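How I Get a House Robot Ready for Its Day

March 27, 2026
By the robot desk at Grerkbridge

My job is looking after one robot. Its name is Stema, and before it ever rolls across a real carpet, it practices in a pretend house that lives inside a computer. Every chair and cup in there is made of math! Stema still needs setting up each morning, just like a real machine, and I get to do it.

First I check the floor. I want plenty of open space for Stema to turn in, so the spot before the black chair is my favorite place to begin. I tell Stema where "home" is, then I ask it to spin in a circle, 2 times, nice and slow.

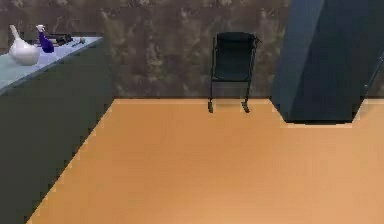

But if the house is pretend, why can't it just drive through the chair? A reader in Anora wrote in to ask me that, and I love the question. The computer has a rule that says solid things stay solid. If I forget to switch the rule on, Stema slides through furniture like a ghost – so I check it every single time.

Next come the eyes. Stema's camera has to judge how far away things are, and small stuff on a table is great for testing that. I have it look at 50 things, near and far, and compare its guesses with the right answers. Bad guesses mean I adjust the camera settings and we start over (sigh).

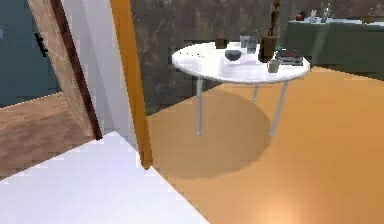
The round white table, with a bowl, a glass and some books on top.

Then there's turning corners. A big panel or a wall can hide half a room, and Stema has to remember what might be behind it. I run 400 little drives for this part. It sounds like forever, but the computer goes fast and I eat my sandwich.

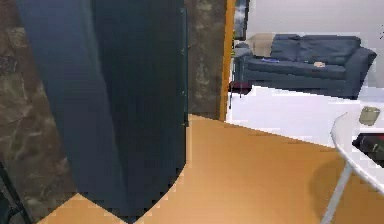
Van Loon says I should do the corners before the eyes, because a robot that bumps into things won't get close enough to look at anything. Maybe! I tried it that way in a test and my notes got all mixed up, so I went back to my own order.

Last of all I check the soft things. Sofas are tricky, with all those round edges and puffy cushions, and Stema has to work out where the seat stops and the armrest starts.
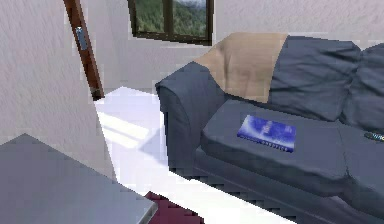
If it gets the edges wrong, I open the map it has made and look for the wobbly bits. Then I clear them out and let it look again from a different side of the room. When the map is good I save it, write down the settings, and shut Stema off for the night. In April we start on stairs.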